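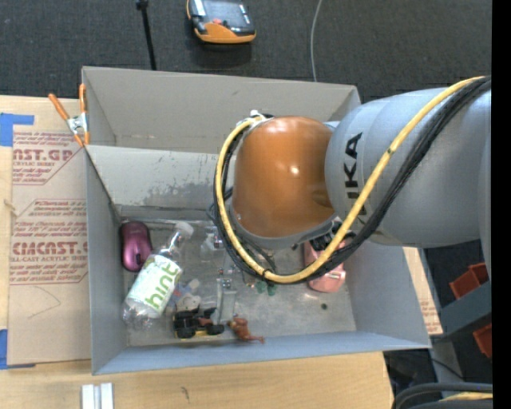 Pundel Mixed-Item Picking Cell
by Grostaten

Picks unlike things out of one box, one at a time, for as long as you keep bringing boxes.

Overview
The Pundel cell is for returns desks, lost property counters and anywhere else that receives cartons full of items with nothing in common. It does the reaching in. Your people do the deciding, the repairing and the arguing with the courier, all of which they were doing already with one hand in a box.

The cell works from a tabletop and takes ordinary open cardboard boxes. It does not need them to be new, or clean, or packed by somebody who cared.

What changes on the floor
We would love to tell you that your staff will be freed for creative work. At the Hasthorpe returns depot, where a Pundel has been running since August, they were freed for the inspection bench, where there was a backlog and better chairs.

"I used to do the boxes all shift and go home with a sore shoulder," says Kurniawati Siregar, who now runs the cell. "Now I do the ones it gives back to me. It gives back anything floppy. It gives back umbrellas. I've started to think it just doesn't care for umbrellas."

Expect some grumbling in the first weeks. The arm is slower than a good picker on a good morning, and your good pickers will mention this. It is the same speed at ten to five – they tend to mention that less.

Hasthorpe catalog at handover: 1,277 item types
Item types still sent to a person: 71
Training for operators: 3 days
Boxes queued per run: up to 9

Supplied with the cell
Arm, mounting, control software and operator training. Also a printed manual, which will be used to level something.

Not supplied
Boxes. Tables. A name for the arm. Your staff will handle the last one without asking you, and we advise against holding a vote.

Before you order
Talk to the people who do the job now. Hằng Tiêu from our installation team spends the first site visit with them and asks what they hate picking. The answers go straight into the setup, and they are usually more useful than the floor plan.

Options
Kamata label reader, for sites that log each item as it leaves the box
Second operator training session
Extended service contract, parts included, sympathy by arrangement

Price on request. Site visits are booked through the Grostaten sales desk.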